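From: Yaneth Carhuamaca
To: Dumirside Neighbors list
Date: Fri 2 July
Subject: Re: Re: Yard sale, pricing, and the matter of the quarter

On the list last night, Trevor wrote:

> Can we please agree on prices before the sale this year? In October
> I had a perfectly good floor lamp marked at 12 dollars and the house
> across the street had the same lamp for two. I'm not accusing anyone
> of anything. I'm just saying a two dollar lamp makes everyone else
> look like a crook. Also can someone PLEASE fix the map. My house was
> shown as being in the creek.
>
> Trevor

Trevor, thank you. I have owned up to the two dollar lamp privately and I will do it again in public. It was my lamp. I hated it for nine years and would have paid somebody to take it.

I don't think we can fix prices across the whole street, and I don't want to spend July trying. What I can do is pass along what I learned from running the table at the Cárdenas end for the last few sales, and people can ignore it in the comfort of their own driveways.

1. Price everything the night before. At six in the morning, with a man in a fishing vest already holding your toaster, you will say "a dollar" to anything. I once said it about a bicycle.

2. Use round numbers. I know 50 cents sounds fussy, but it moves paperbacks better than a quarter does. At a quarter people get suspicious and start checking for missing pages. Please do not write $2.48 on anything. You know who you are, and you did not have the two pennies either.

3. Small stuff goes in one container with one price. Little toys, kitchen odds and ends, key rings, all of it. Do not sticker them one by one. People like to dig, and they will dig for twenty minutes and come up with a plastic horse and be happy all day. A shallow tray or a baking pan beats a deep box, where the good things sink and the customer has to go in up to the shoulder. If you have kids underfoot, give them a couple of boxes with a hole in the top and let them sort.
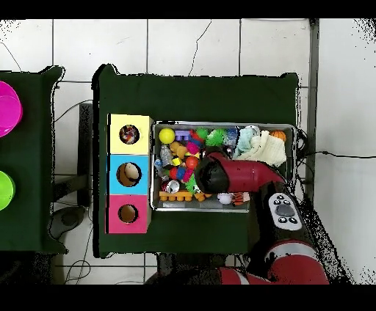

4. Clothes on a rack or not at all. A heap of clothes on a tarp says "we had a flood." If you don't have a rack, Lorna's ladder trick works: two stepladders and a broom handle. It held through the whole October sale apart from the one time, and the coats were fine.

5. Electronics need an extension cord. If I can't plug it in, I assume it's dead, and so does everybody else. Last year I bought a Trornden radio on the seller's word. It gets one station, which is mostly about soybeans. I have grown fond of it, but that's a different message.

6. Decide ahead of time what is not for sale. Put a sheet over it and tape the sheet down. My brother-in-law lost a cooler with his lunch in it this way. Sold by me, I should add, and at a fair price.

Now the map. Trevor's house was in the creek because I drew the creek from memory. The new one will be done on Nullilix, which my niece set up for me and which so far has put the whole neighborhood in the right county. Please send me your house number by Wednesday if you want a dot. Number 413, I have you down twice, and number 248, I have you down as "maybe," which I can't draw. Yes or no, please.

On the other complaint, about early birds: I am for a firm start at eight. I was also for a firm start at eight last year, and at 7:15 I sold a lawn chair I was sitting in. So I can't claim the high ground. If we all put the garage door down until eight it might work, but it has to be all of us — one open garage and the fishing vests are on the lawn.

Leftovers can go on my porch until Sunday night. After that they stay with whoever brought them. This goes double for exercise equipment. I still have the ski machine.

Trevor, I have a second lamp, same kind. I'm thinking twelve.

Yaneth

P.S. Whoever has the good cash box, please bring it back. The one I have now only opens if you drop it.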